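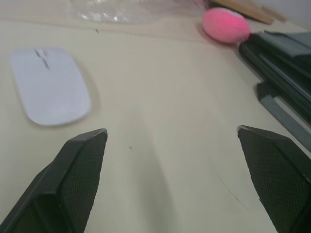
The number the group at Bistlow wants people to remember is 400. That is how many demonstrations went into the policy it calls Corneck, a small learned controller for two-armed robots handling ordinary household and office items. The paper went up in January 2018, and the claim in its abstract is broad: skills picked up on one cluttered table carry over to others. I went in doubtful, and I came away with a shorter list of doubts.

The lead researcher, who asked not to be named while the paper is under review, didn't seem put off. "You should be suspicious," she said. "I'd be suspicious of anyone who says their robot can tidy a desk."

So can it tidy a desk? "No. It can pick a thing up and put it where it was told, on a table it hasn't been trained on. Sometimes."

I asked how often "sometimes" was. The test set had 165 trials, and she would rather talk about how those were split up than give a single score. Rigid items did well. Soft ones did not. Anything with handles or straps was, in her words, "a bad afternoon." A bag handle can stand up or flop over, and the grasp that suits one is useless for the other. The paper puts all of this in a table near the back, which I told her looked like burying it.

"It's on page 7," she said. "People can read page 7."

My larger complaint is with the word "clutter." Plenty of labs scatter a few things around and call it a mess. She says the rule was to leave out whatever was already lying there, wrappers and tape included, and move it between trials without much thought.
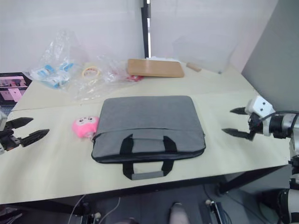 Without much thought is still somebody's habit, though. If the same people move the same things, the robot may be learning their taste in mess. She granted that one. "We had 3 people doing resets. That's thin. I'd like strangers to do it."

An outside check is supposed to come from Van Wyk, a partner lab that will run Corneck on its own arms in June. An earlier method, Cloltari, did fine at home and fell apart when it was tried elsewhere – and it had more data behind it. I asked what would make her withdraw the main claim.

"If Van Wyk gets half of what we got, I'd rewrite the abstract," she said. "If they get less than that, I'd take the word 'transfer' out altogether."

I asked whether she would put that in writing. She said she would think about it.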